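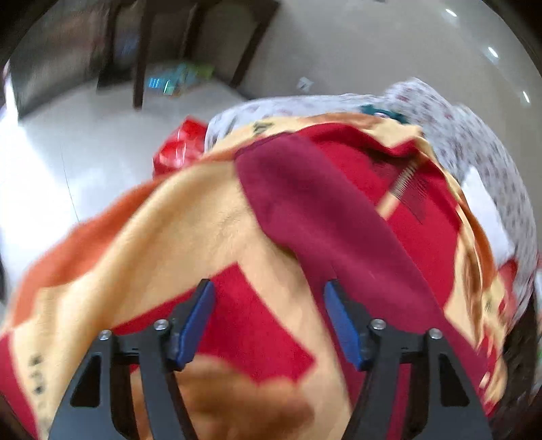
A fleece throw in red, yellow and orange, waiting on the tiles with other fabric.

Aravind Achari has folded blankets for eleven years, first in a hotel and now at Sakell, a small service that collects household bedding in the old streets of Cairns Hill, washes it and gives it back before the cold season. I met him in the front room where the collected things are put down first. He did not stop working while we talked.

"People think that washing is the main job," he told me. "For me the main job is the pile. If you make a bad pile in August, you will search in it all winter."

Last year the service returned 1,893 pieces to their owners. Most of them were blankets, and many of these were fleece. Achari likes fleece because it dries fast, but he does not like to fold it. "It is a lazy cloth. You make a corner and the corner goes away. Cotton listens to you better." A thin cotton sheet with small flowers, he said, he can fold with his eyes closed.

I asked him how he begins with a big throw. He opens it completely on the floor, shakes it, and looks for the label. Then he folds it in half along the long side, two times, and rolls it from the end which has no label. The roll must be firm, otherwise it becomes wide again in the cupboard.

"On a table it is not possible," he said. "The table is always too small. A tile floor is good, you sweep it and you can start."

His colleague Elias Nseir does not agree about the rolling. He prefers flat squares, and he has explained this to Achari many times. "A roll takes the place of two squares," Nseir said from the next room. Achari answered that a square falls down when you pull the one under it. They have one shelf each now.

About colours he has a clear opinion. The bright ones, with red and yellow, he puts near the door. Their owners recognise them from the street and come in to ask. The grey ones can stay for months. One customer, Mrs Gommont, left a grey blanket in spring and twice took home another person's.

Before I left, I asked what he uses at home. He has 2 blankets, both wool, and his wife folds them.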